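Lerken Laboratory Sets Maintenance Routine for Hand-Held Grippers 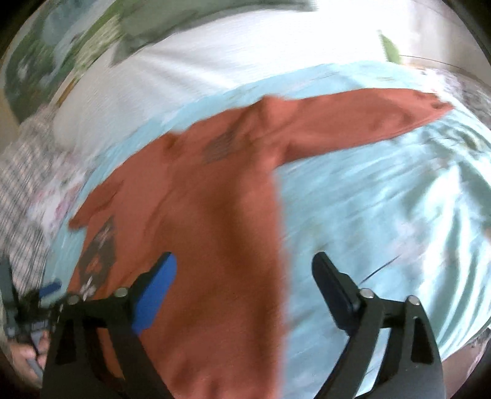 Ilze Urbonaitė

The Lerken Laboratory has adopted a fixed maintenance routine for the hand-held grippers used in its garment handling project, Rallis. The routine took effect on May 20, 2019, and applies to every gripper issued from the laboratory's equipment room.

Operators in the Rallis project use the grippers to spread, turn and fold everyday clothing such as long-sleeved tops on ordinary bedding. Soft fabric places particular demands on the fingers. A worn pad lets a cuff slip, and a loose pivot allows the finger tips to meet off center, which makes it hard to lift a single layer of cloth.

Under the new routine, the two fingers are checked at the start of each session. The operator closes the gripper slowly on a folded cotton strip and pulls the strip by hand. If it slides, the pads are wiped with a damp cloth, dried and tested again. Pads that fail a second time are replaced. Blue rubber and black pads both remain in service, and the type fitted to each finger must be entered in the gripper's log.

The pivot bolts in the finger linkages are to be inspected after every 500 grasps. Technicians check each bolt for side play, tighten it by hand and then open and close the fingers through their full range. A linkage that binds at any point is taken apart and cleaned. Lint is the most common cause, and long threads wound around a pivot are to be cut away with small scissors. Oil is not permitted on the linkages, as it can stain garments and spoil the grip of the pads.

The laboratory drew up the routine after a review in February of its equipment records. The review covered 3747 logged grasps and found that most interrupted sessions involved either a worn pad or lint in a linkage. Repairs had until then been made only when an operator reported a fault.

Replacement pads and bolts will be supplied by Melnyk, which also machines the finger parts. The laboratory has placed an order for some 4 months of stock. Parts will be kept in marked trays at the Illau building, next to the repair bench, and may be drawn by any trained operator.

Grippers used as a pair are to be serviced together and returned to the same case. Operators who have not yet received instruction in pad replacement should contact the equipment room before their next session.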